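The Eraser Shift

Published December 15, 2022

The woman who runs the returns room at Pudell has been asked a lot lately whether a robot took her job. She has a stock answer. "It took the part of my job I used to give to whoever was late."

Pudell rents out classroom and meeting-room gear from a low brick building in Dulthorpe, and has been doing it since 1946, when the gear was mostly folding chairs and a chalkboard on wheels. Today it's whiteboards, display panels, small desktop boards and the stands that go under them. All of it goes out clean and comes back covered in other people's thinking. Until last year that thinking was removed by hand, by a crew of 16, in a room with one window and a radio that gets a single station.

Now part of it is removed by an arm from a company called Van Dijk. The arm has a model number nobody can remember, so the crew calls it Tenden, after the street the loading dock is on. I was given a stool, a coffee and a spot where I would not be in anyone's way, and then was asked to move the stool.

Tenden was in the middle of a board when we started talking. Somebody's marker loops and zigzags ran all over it, the kind of drawing that could be a sales forecast or a toddler. The gripper had hold of a yellow eraser with its black pad toward the board.

"We get attached to some of them," the supervisor said. "There was one in November that had a whole argument on it in two colors. Blue was winning. I made it wait until everybody had read it."

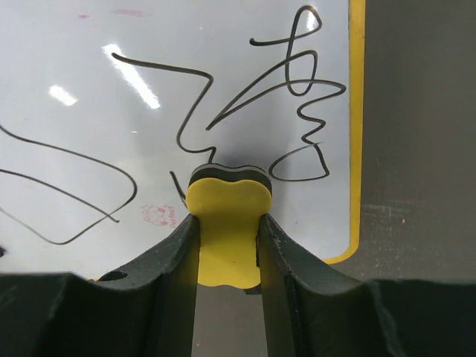 What the hands do now

I asked her what changed first. She said the lunch conversation.

"Before, everybody's shoulder hurt, so that's what we talked about. Now it's the arm. Why did it stop, why is it facing the wall, who touched it. It's like having a new guy who never comes to lunch, so you can say anything you want."

The crew is still 16 people. She brought that up before I could, and she had clearly brought it up with management before that. When the plan was announced she asked for it in writing that no one would be let go over it, and she got a page and a half, most of it about something called flexibility. Two people have moved to deliveries. One of them wanted to. The other, she said, "is coming around to fresh air."

For those who stayed, the work has moved to either end of the wiping. Someone has to decide what the arm gets. A board with dents goes to one side and so does a board that has met a permanent marker, a category that makes up more of American office life than I had been led to believe. Then somebody has to look at the board afterward, tilting it toward the lights, and say whether it is clean.

"Looking is harder than wiping," said a man who has been in the room for 20 years and was, by general agreement, the best eraser in it. "When you wipe, you know you did something. When you look, you're just a guy looking at a board. My wife asked me what I do now and I said I disagree with a machine."

How often?

"Enough to keep me on the payroll."

He has also taught it, in a way. A technician from Van Dijk came for five days and had him guide the arm by hand, over and over, through the motions he'd picked up without ever thinking about them. He found this flattering until the third day. "I do a little flick at the end of a stroke. I never knew I did that. Now it does the flick. I go home and I see myself do it on the kitchen counter."

I asked whether he was paid extra for the teaching. There was a pause, and the supervisor looked at the radio. He got a gift card, he said. It was for a restaurant that has closed.

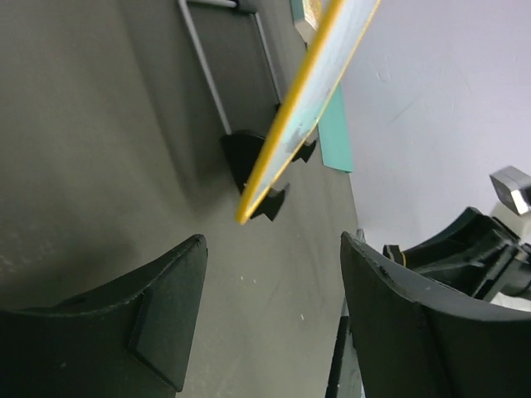
The trouble, everyone agreed, is variety. Big boards are easy enough, and the sales brochure was full of them. What comes back to Pudell is a mixed truckload. A customer will return a thin little board with a yellow edge, standing on two small black feet, right alongside a bigger dark-gray panel in a silver metal frame, and expect both to be treated as furniture. To a person these are obviously two different jobs. Teaching the arm to see it that way is still going on, and the supervisor keeps a notebook of its opinions so far.

"The small ones I'd still give to a person," she said. "They tip. You have to hold with one hand and wipe with the other, and it's got the one hand."

Would she buy it again? She made a face, mostly because she hadn't been asked the first time. She would have liked a say in where it stands. It got the spot by the window.

"My shoulder's better," she said. "I'll give it that. But I used to be able to tell at a glance how a day was going, from how people were moving. Somebody's slow, you go over, you find out their kid's sick. It does every board at the same speed. I have to remember to go ask."

Then the arm stopped, and three people got up to see why.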